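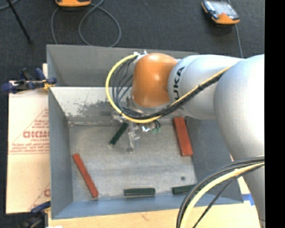 Bin picking work area: KUKA arm with gripper over the metal bin, colored blocks on the bin floor.

Grerska Bin Picking Cell — Safe Use and Setup Requirements

The Grerska cell is supplied by Nasgate for training and process trials. The following requirements apply to every site and form part of the terms of supply.

Access
Only persons who have completed the Tundmont operator course may enter the marked area. A minimum of 2 trained persons must be present during manual teaching. Hands must be kept out of the bin whenever the drives are enabled.

Securing the bin
The bin must be clamped to the table before each run. Clamps are to be checked by hand and must stay clear of the path of the wrist.

Cables and hoses
Cables and hoses at the wrist must have enough slack for the full range of motion. Any worn or pinched line must be replaced before the cell is returned to service.

Teach pendant
The pendant must remain within reach of the operator and outside the path of the arm — never on the bin rim.

Records
Inspection records are kept for 48 months. A site that has been idle for more than 31 days must repeat the full startup check.

Issued Dec 18, 2018. Approved by Saqib Hashmi, Equipment Safety, Nasgate.
Related items: Sarpong gripper finger set; replacement rim clamps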